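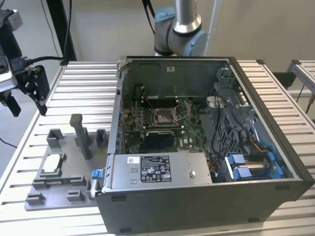 Open tower and parts fixture on the bench

Which rules apply before a robot handles PC parts?
Posted by Juwita Kwok, 3/16/24

We have two arms at one bench working on an open desktop. I wrote a static checklist for people only. Does the arm need one too?

Thierry Marty
Yes. Ground the chassis, the table and the fingers to the same point, and measure each one. 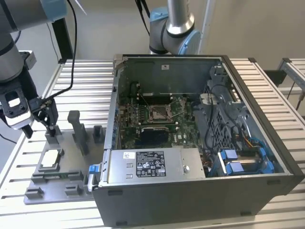
Check the fixture as well. Ordinary printed plastic can hold a charge, so bare boards should sit in dissipative material. Unplug the tower before anyone loads parts. Our sheet at Vinar has 7 lines and the operator signs it.

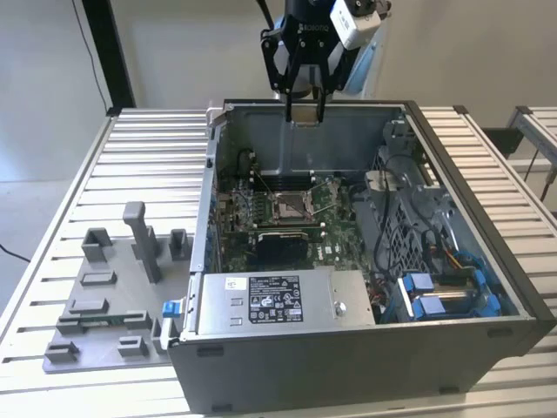

Norbert Tóth
Look up ISO 10218 for the arms and do a risk assessment of the whole cell, fingers included. Thierry covered static.

Fabrice Lefèvre
We just go slow. No trouble since May.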